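OLLDALE, September 7, 2020 - Dridero, the Olldale maker of workshop storage, today announced the Praltmont, a plain grey metal bin that the company has spent nine months trying not to improve too much.

The Praltmont goes on sale this month to workshops, stockrooms and anyone else who owns more loose bar ends than they care to admit. It has angled sheet-metal sides, a tall rear wall and no lid. A lid was considered in June and dropped after a morning's discussion, most of it about where people would put the lid.

"We asked 121 customers what they wanted from a bin," said Teresa Figueiredo, head of product at Dridero. "They wanted to put things in it and get them out again. A fair number were surprised to be asked. One wrote back to say he was busy."

The slope of the sides is the part Dridero is proudest of, and the part it has been advised to mention only once. Straight-sided bins tend to keep their last few items in the corners, where they stay until somebody moves house. Sloping the sides leaves more room for a hand to get down to the floor of the bin, and makes it easier to wipe out afterwards, should wiping out be the custom where you work.

The high back is there so that the bin can stand against a wall or at the end of a bench without its contents going over the far side. Earlier trial bins were the same height all round. They looked smarter and lost a good many washers.

Colour was settled quickly. Dridero's previous range came in four shades, of which customers bought grey. The Praltmont comes in grey.

First orders have gone to Gebreyes, the parts supplier, which has taken 300 for its Olldale stockroom and says it will decide on more once the shelves have been cleared of what was there before.

"Our old bins were a mixture," said Desta Adugna, stores manager at Gebreyes. "Some plastic, some wood, one that I think began as a drawer. These are all the same, so we've had to start writing labels. I would call that progress, though it has been a slow week for anyone with bad handwriting."
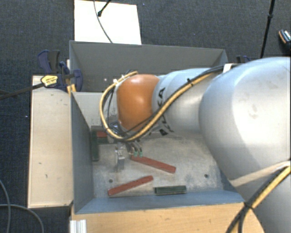

The Praltmont bin from Dridero, with angled sheet-metal sides and a tall dark grey rear wall.

Dridero expects to make almost 2000 of the bins in the first run. They will be sold singly or in packs, and arrive in one piece, with no assembly, no tools and a single sheet of instructions that the company's insurers asked for. The sheet recommends placing the bin the right way up.

Scuffs and marks are to be expected in daily use and are not covered by the guarantee. "It's a bin," said Figueiredo. "If it still looks new after a year, I'd want to know what you bought it for."

A smaller size is planned. Dridero has not yet chosen a name for it and is not taking suggestions.

About Dridero
Dridero makes bins, racks and bench trays for workshops and stockrooms. The company is based in Olldale.

Press enquiries: Teresa Figueiredo, Dridero, Olldale

ENDS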